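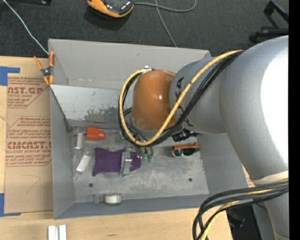

Home | Threads | Replies | Media

Skumside Robotics Group
Saturday, April 23, 2022

1/ Our report on picking mixed household items from a metal bin is now available. The study covers 2499 grasp attempts.

2/ Clear bottles and flat cloth remain the hardest items. The Plolo planner failed on clear plastic 186 times — more than on any other material.

3/ Adding a short press before closing the gripper cut failures on cloth from 24 percent to 18.

4/ Trials with new items begin in November.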